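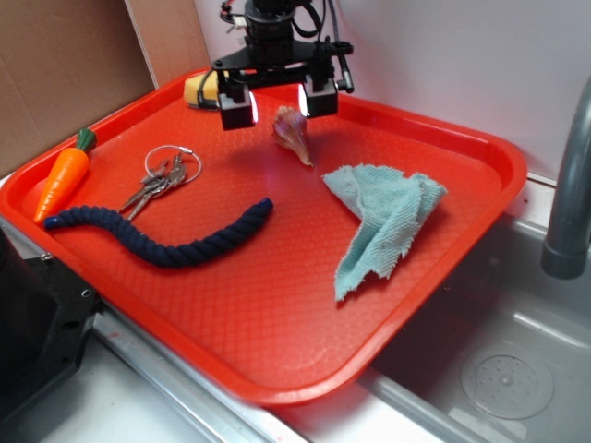
Kitchen & Bathroom > Cleaning > Smells and stains

Getting the fishy smell out of seashells?

My daughter came home from two weeks at Wandley with a bucket of shells and I've been told by her (she's six, she's very firm) that they are all staying. Most are fine but a few of the curly ones absolutely reek, and the smell gets worse when the sun hits the windowsill. I've been working through them at the kitchen sink, one at a time on an old red tray - the little spiral one with the pinkish-brown colour is her favourite, so that's the one I'm most scared of wrecking. So far I've tried dish soap and hot water, then left them out on the back step for 8 days. No real change. I've read bleach, I've read never bleach, I've read bury them in the garden till December. Which is it? I'd like to keep the colour if I can.

Mehrangiz Azimi

Retno Nair
Go easy on the bleach! It's fine for plain white clam shells but it can fade the pinks and browns, and I've had a couple go chalky on me. The smell in the spiral ones is nearly always a bit of the animal still stuck way up inside where you can't see it. What I do is freeze them in a bag of water for a couple of nights, thaw them slowly in the fridge, then hold the opening down and give it a good shake over an old ice cream container. Sometimes you need a bent pin. It's gross, do it outside. After that rinse, and rinse again, then let them dry properly in the shade before you decide whether they still smell. A tiny wipe of baby oil at the end brings the colour up really nicely - I've got a jar of 70 from Latuheru on my bookshelf and they don't smell of anything. Please check there isn't a live hermit crab in any of them first, my cousin learnt that one the hard way.

folthorpe_dave
just boil them. 11 minutes, done

tadbridgemum
Wouldn't boil the favourite, one of ours cracked going from boiling to cold tap. Burying does work but it's slow, and if you've got a dog you won't have any shells left. We did ours in a flowerpot full of dry soil with a bit of flyscreen over the top and forgot about it until the end of summer. Came out clean as anything. If you only have a few smelly ones I'd go with the freezer.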